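About Werkico

Werkico looks after backups and network security for small organisations that would sooner think about anything else. We've been at it since 2002, when our founder, Aurelio Serrano, got tired of fixing the same dental clinic's server and offered to watch it for a monthly fee. The clinic is still a client. The server, mercifully, is gone.

What we do

We monitor firewalls, patch what needs patching, and test your backups by restoring them, a step many people save for the day of the fire. We now cover 606 sites from our offices in Plundthorpe and Rirkholm. Calls are answered by a person, occasionally a grumpy one before 9 a.m.

Who you'll deal with

Noemí Maldonado runs the monitoring desk. Ezequiel Solís handles audits and has read your insurer's cyber questionnaire so you don't have to. Leopoldo Quintero does the invoices, in plain words, with no line called "miscellaneous". 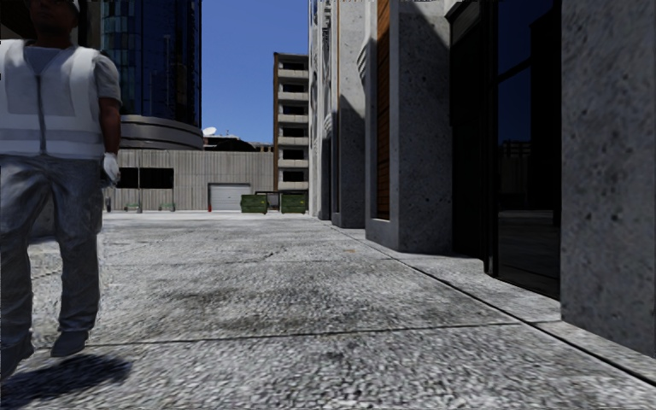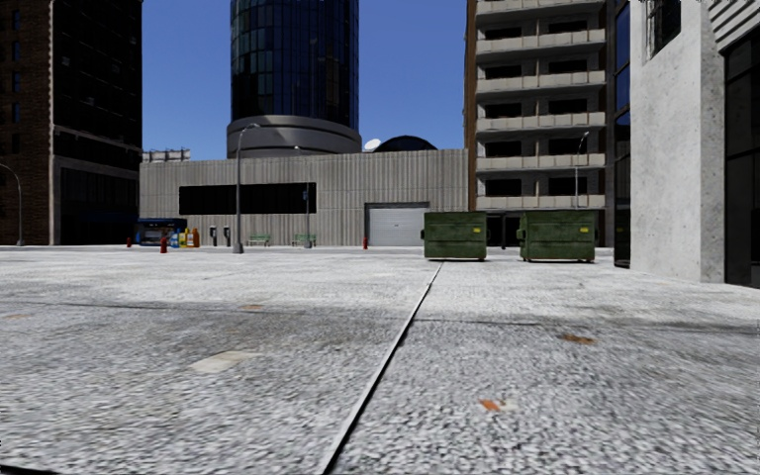

Working with us

Contracts run month to month. If you'd like to leave, we'll hand over your passwords and documentation within 5 business days and try not to sulk.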